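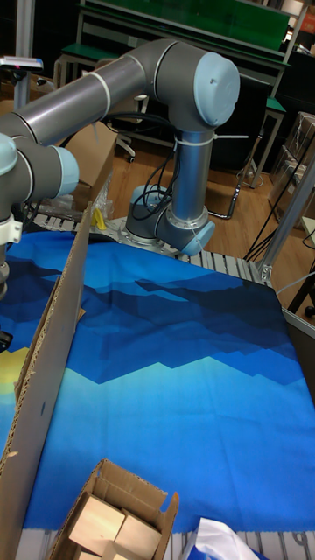 **Ticket 267: booking page drops the last seat on the Stallatstead ferry**
Status: solved!
Opened: February 2020

Great news first: I can make it happen every time now. Pick any sailing with one seat left, press Book, and the page says "Sold out" while the seat list still shows it free. I've tried it in two browsers and on my phone, same result, so I'm ruling out my laptop (and my terrible wifi).
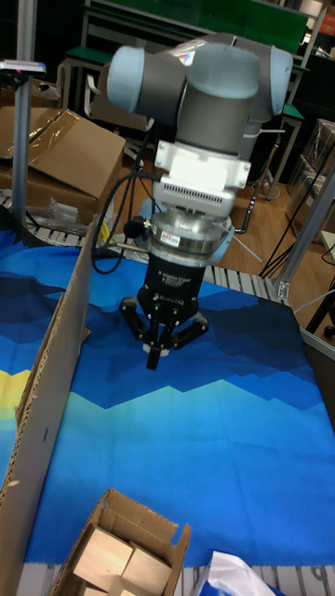 Steps so far:

- Cleared the cache. No change.
- Switched the Wakuneck plugin off and on again. No change, but the page loads much faster, so I'm keeping that trick!
- Set the boat size to 40 instead of 68. Now seat 40 goes missing. Aha!

So the fault follows the last seat, whatever its number. I love it when a bug does that.

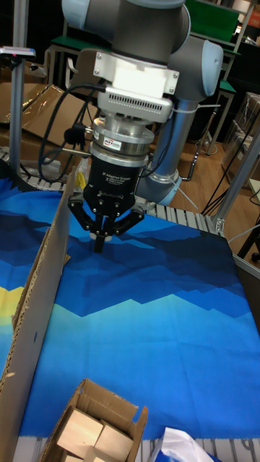 Looked through the seat check in the Gadell module and there it was, line 800:

`if seat < capacity`

It should be `<=`. One character! Changed it on the test site and booked seat 68 on the morning sailing, then seat 40 on the small boat. Both went through and both confirmation emails came out with the right number on them.
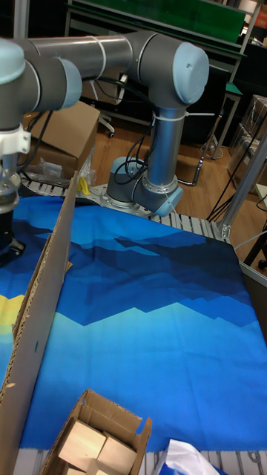 Still to do before I close this:

- Copy the fix to the live site after the evening sailing
- Check the Figueroa route, which has its own copy of the same file
- Refund the test bookings

**Update:** live site done, and the Figueroa copy had the same line, so that's fixed too. Refunds went through. Closing, and thanks to whoever wrote in with such clear screenshots!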